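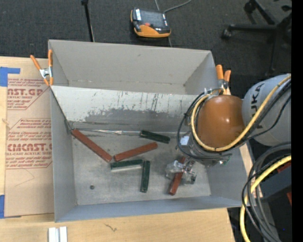
3.2 The bin, the blocks and where things come to rest

I should say up front that I didn't expect to write a whole section on a bin. The plan was to get through the setup in a paragraph and move on to the ordering results. But the more spills we logged, the more the bin kept showing up in the numbers, so it gets its own section (and Gyu-bin Ban gets the credit for nagging me until I wrote it).

We work with a set of six rectangular blocks, three reddish-brown and three dark green. I picked two colors so that I could ask a simple question: when you tip a mixed set into a container, do the colors stay mixed? With a small set you'd think the answer would be boring. It's a bit less boring than that, and I'll come back to it in 3.4.

The bin is a big, grey, open-topped metal one with thin folded walls. It sits on a wooden tabletop, and the front wall is low enough that I can lean over and see the whole floor without standing on anything. The back wall is much taller. Between the back and the floor there's a sloped metal panel, and that panel is where most of the interesting stuff happens. We had a flat-bottomed tub from Niltico in the Prarnbridge pilot, and blocks dropped into it pretty much stayed where they fell. With a slope in the way, a block that lands high comes back down toward the middle, often turning as it goes, and then it has to share the floor with everybody else.

Figure 2 shows a fairly typical layout. One red block is lying diagonally with its upper end up in the left corner by the panel, and a second red one starts right beside its lower end, so the two make a kind of bent line across the floor. The greens are more bunched up, with one of them nearly upright in the view and its top almost meeting the end of its neighbor. I like this layout because it has both of the things I talk about below, the chain and the near-corner.

By a chain I mean two or more blocks lying close to end to end, whatever the angle between them. By a near-corner I mean two blocks that come close to making an L, touching or nearly touching. I went back and forth on whether "nearly" was too loose. In the end we used a gap no wider than the short side of a block, judged from overhead, and where Gyu-bin and I disagreed we looked at it again together after lunch. Most disagreements were over blocks leaning on the panel foot, which are just plain hard to judge from above!

Across all the spills we have 2832 resting positions, one for each block each time. Of those, 1760 were part of a chain or a near-corner (a block that was in both only gets counted once). I'd guessed lower. The Bastwood group, who tip their sets into a shallow tray, see far more loners than we do, and I suspect the slope is what's feeding our blocks back into each other's company. I can't prove that from these data alone. Somebody would need to run the same bin with the panel out, and ours doesn't come out.

A word about wear. The panel is whitish near the top, with dark vertical scratches, and lower down there's a darker grey patch with a ragged upper outline. The floor is dull and scuffed. I worried that blocks would slide differently over the worn patch, so in July we split the log into 2 halves by date and compared them. The share of chains hardly moved. That doesn't rule out a wear effect that was already there before we started, of course, and Moges et al. report that old bins "grab" more than new ones, so I'd be careful about carrying our numbers over to a fresh one.

One more thing I'd do differently: the narrow strip at the foot of the panel is shiny and throws bright streaks, and a dark green block lying near it can have a washed-out edge in the photos. For those I went by the far edge, which was usually cleaner. The reds never gave us this trouble.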